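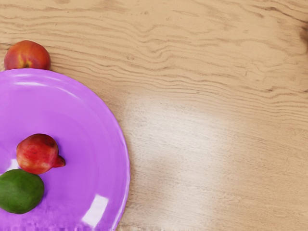
2020년 10월 18일

아침에 일어나니 창문에 김이 서려 있었다. 한국에 와서 네 번째 가을이다. 나는 아직도 이 나라의 가을이 언제 시작하는지 잘 모른다. 어제까지 반팔을 입은 사람이 있었는데 오늘은 모두 두꺼운 옷을 입고 버스를 기다린다. 나도 옷장 위에서 스웨터를 꺼냈다. 할머니가 짜 주신 회색 스웨터인데 팔꿈치가 얇아졌다. 고쳐야 한다고 작년에도 일기에 썼다.

오늘은 오랜만에 편지에 대해서 쓰고 싶다. 지난주부터 나는 할머니의 편지를 한국어로 옮기고 있다. 모두 44통이다. 할머니는 결혼하신 뒤에도 편지 끝에 항상 성만 쓰셨다. Kazlauskienė, 그리고 점 하나. 손녀에게 쓰는 편지에도 그렇게 쓰셨다. 어렸을 때는 그것이 조금 차갑게 느껴졌다. 우체국에서 온 서류 같았다. 지금은 그 점이 없으면 할머니의 편지가 아니라고 생각한다.

번역을 왜 하느냐고 한국어 선생님이 물으셨다. 나는 바로 대답하지 못했다. 읽을 사람이 있는 것도 아니다. 공부가 된다고 말했지만 그것은 이유의 절반이다. 나머지 절반은 설명하기가 어렵다. 모국어로 읽으면 너무 빨리 읽게 된다. 눈이 그냥 지나간다. 한국어로 옮기려면 한 문장에 오래 앉아 있어야 한다. 할머니 옆에 오래 앉아 있는 것과 비슷하다.

오늘 옮긴 것은 일곱 번째 편지이다. 12월에 쓰신 편지인데 연도가 없다. 눈이 많이 와서 우물까지 가는 길을 하루에 두 번 치웠다는 이야기, 이웃집 개가 새끼를 낳았다는 이야기, 그리고 사과 이야기가 있다. 할머니는 사과를 지하실에 보관하셨다. 신문지에 하나씩 싸서 서로 닿지 않게 놓으셨다. 편지에는 "사과들은 잘 지낸다"라고 쓰셨다. 우리말로는 아주 자연스러운 문장이다. 그런데 한국어로 쓰니까 사과가 사람처럼 보인다. "사과는 괜찮다"라고 고쳤다가, "사과는 상하지 않았다"라고 또 고쳤다. 세 번째 문장이 제일 정확하지만 제일 재미가 없다. 결국 처음 문장으로 돌아갔다. 잘 지낸다. 사과도 잘 지낼 수 있다고 생각하기로 했다.

점심에는 어제 남은 국을 데워서 먹었다. 밥을 먹으면서 라디오를 들었는데 진행하는 분이 너무 빨리 말씀하셔서 광고만 알아들었다. 광고는 반복하니까 좋다. 이제 나는 침대 광고와 홍삼 광고를 처음부터 끝까지 외울 수 있다.

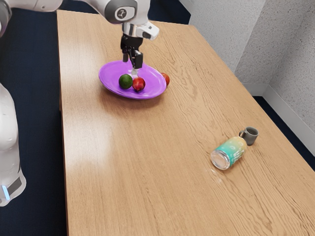
읽는 시간 7분

오후에는 어려운 단어 때문에 오래 고생했다. 할머니가 자주 쓰시는 말 중에 사전에 없는 말이 있다. Tastau라는 말이다. 고향 표준말에는 없고, 할머니가 사시던 동네에서만 쓴 것 같다. 어머니께 전화로 여쭤보니 어머니도 정확한 뜻은 모르신다고 하셨다. 할머니는 이 말을 문 앞에서 신발을 신을 때 하셨다. 가기는 가지만 아직 안 가는 사람의 말이다. 신발은 신었는데 이야기가 끝나지 않아서 문손잡이를 잡고 서 있는 시간, 그 시간을 부르는 말인지도 모르겠다. 아니면 그냥 "자, 그럼" 같은 말인지도 모른다.

한국어에도 비슷한 시간이 있다. 내가 전에 살던 하숙집 아주머니는 "이제 들어가" 하시고 나서 계속 말씀을 하셨다. 들어가라고 하시니까 나는 들어가려고 했다. 그러면 또 말씀을 하셨다. 처음에는 어떻게 해야 하는지 몰라서 한 발은 방에, 한 발은 마루에 두고 들었다. 그때 할머니 생각이 많이 났다. 그래서 오늘은 그 말을 "이제 가야지"라고 옮겼다. "가야지"의 "지"가 마음에 든다. 가야 하는 것을 알지만 아직 여기에 있다는 느낌이 난다. 틀렸을 수도 있다. 공책 옆에 연필로 물음표를 그려 놓았다.

물음표는 벌써 많다. 연필로 쓴 것은 나중에 지울 수 있어서 마음이 편하다. 나는 학교 다닐 때도 볼펜으로 쓰는 것을 무서워했다. 할머니는 반대로 항상 파란 잉크로 쓰셨고, 틀리면 줄을 긋고 계속 쓰셨다. 줄을 그은 글자도 다 보인다. 어떤 편지에서는 "외롭다"라고 쓰시고 줄을 그으시고 그 옆에 "조용하다"라고 쓰셨다. 이것을 어떻게 옮겨야 할지 오래 고민했다. 고친 말만 옮기면 깨끗하지만 거짓말 같다. 나는 나도 똑같이 "외롭다"를 쓰고 그 위에 줄을 그었다. 자를 쓰지 않고 손으로 그었다.

네 시쯤 되어 머리가 아파서 밖에 나갔다. 은행나무 길은 아직 반만 노랗다. 떨어진 은행을 밟지 않으려고 모두 이상하게 걷는다. 나도 이상하게 걸었다. 길 끝에 문구점이 있는데 거기에서 공책을 하나 더 샀다. 지금 쓰는 공책은 Mostitik이라는 상표인데 종이가 두꺼워서 좋지만 이제 몇 장 남지 않았다. 같은 것이 없어서 다른 것을 샀다. 줄 간격이 좁다. 내 한글은 아직 크고 둥글어서 좁은 줄에 쓰면 글자들이 서로 민다. 특히 "쌓"이나 "뚫" 같은 글자가 어렵다. 집을 작은 땅에 짓는 기분이다.

돌아오는 길에 빵집에 들러서 호밀빵을 찾았다. 주인분은 호밀빵이라고 하셨는데 먹어 보니 색깔만 호밀이었다. 달았다. 그래도 버터를 발라서 두 조각을 먹었다. 이 동네에서 파는 빵은 거의 다 달다. 처음에는 불평을 했지만 요즘은 고향에 가면 오히려 빵이 시다고 느낄 것 같아서 걱정이다. 지금은 비행기를 타기가 어려우니까 확인할 수도 없다. 올해는 고향에 못 간다. 어머니는 전화할 때마다 마스크를 쓰고 다니느냐고 물으신다. 나도 똑같이 여쭤본다. 서로 그렇다고 대답한다.
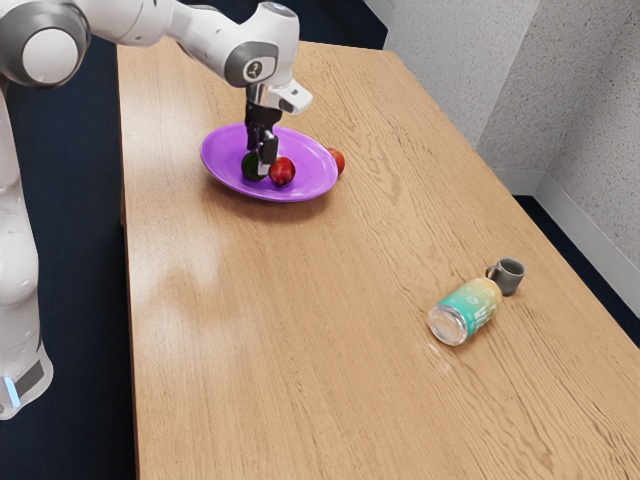
- 9쪽 -

저녁에 편지 상자를 정리했다. 할머니는 편지를 Clarnico 과자 상자에 모아 두셨다. 그 상자가 어떻게 할머니 집에 왔는지는 모른다. 외국에서 온 상자라고 자랑하셨고, 안에 과자가 있는 것을 나는 한 번도 본 적이 없다. 처음에는 단추가 있었고, 그다음에는 약이 있었고, 마지막에는 편지가 있었다. 할머니가 받으신 편지와 보내신 편지가 같이 들어 있다. 보내신 편지가 왜 할머니 상자에 있느냐 하면, 내가 한국에 올 때 어머니가 내 것까지 모두 합쳐서 주셨기 때문이다. 뚜껑이 잘 닫히지 않아서 고무줄로 묶었다.

정리하다가 우체국 영수증이 한 장 나왔다. 숫자만 겨우 보인다. 548이라고 찍혀 있는데 돈인지 번호인지 모르겠다. 버릴까 하다가 다시 봉투에 넣었다. 나는 이런 것을 잘 못 버린다. 이 점은 할머니를 닮았다. 할머니 서랍에는 짧은 끈들이 있었고, 봉지에 "너무 짧은 끈"이라고 써 있었다. 어머니는 그 이야기를 하실 때마다 웃으신다. 나는 어디에 쓰려고 하셨는지 진심으로 궁금하다.

할머니 편지에는 질문이 많다. 밥은 먹었느냐, 창문은 닫고 자느냐, 그 도시 사람들은 인사를 하느냐. 편지라서 답을 바로 들을 수 없는데도 계속 물으신다. 그리고 가끔 스스로 대답하신다. "먹었겠지." "닫았겠지." 이 "겠지"를 찾는 데 하루가 걸렸다. 우리말에서는 짧은 단어 하나로 말하는데, 나는 처음에 그것을 "아마도"로 옮겼다. 선생님이 보시고 틀린 것은 아니지만 할머니가 안 그러실 것 같다고 하셨다. 선생님은 우리 할머니를 만나신 적이 없다. 그래도 그 말씀이 맞았다. 문법책에는 "-겠지"가 추측이라고만 나와 있다. 나는 그 옆에 "걱정"이라고도 써 두었다.

존댓말도 문제이다. 할머니가 나에게 쓰시는 말은 반말로 하면 되지만, 내가 보낸 답장은 어떻게 해야 하나. 우리말로는 할머니에게 "너"에 가까운 말을 썼다. 우리 집에서는 다 그렇게 했고 버릇없는 일이 아니었다. 한국어로 "할머니, 밥 먹었어?"라고 쓰니 가깝고 좋은데, 몇 년 동안 존댓말을 열심히 배운 내 손이 싫어한다. "진지 드셨어요?"라고 쓰면 갑자기 우리 할머니가 한복을 입으신 것 같다. 한국 친구는 자기도 할머니께 반말을 한다고 했다. 어떤 집은 하고 어떤 집은 안 한다고 한다. 이런 것은 교과서에 없다. 내 답장은 몇 통 안 되니까 제일 나중에 하려고 한다.

지금은 밤 열 시가 넘었다. 위층에서 의자를 끄는 소리가 난다. 차를 한 잔 더 마시고 싶지만 그러면 잠이 안 온다. 내일은 아침 수업이 컴퓨터로 있고, 오후에는 비가 온다고 한다. 빨래를 오늘 했어야 했다.

여덟 번째 편지를 조금 읽어 보았다. 첫 줄이 "네 편지를 받고 답을 안 쓴 것은 쓸 말이 없어서가 아니라 잉크가 얼어서이다"이다. 잉크가 정말로 어는지 모르겠다. 할머니 방은 추웠으니까 얼었을 수도 있고, 핑계일 수도 있다. "얼어서이다"가 맞는 말인지도 선생님께 여쭤봐야 한다. 스웨터 팔꿈치에 맞는 회색 실도 사야 하는데 문구점에서 또 잊어버렸다.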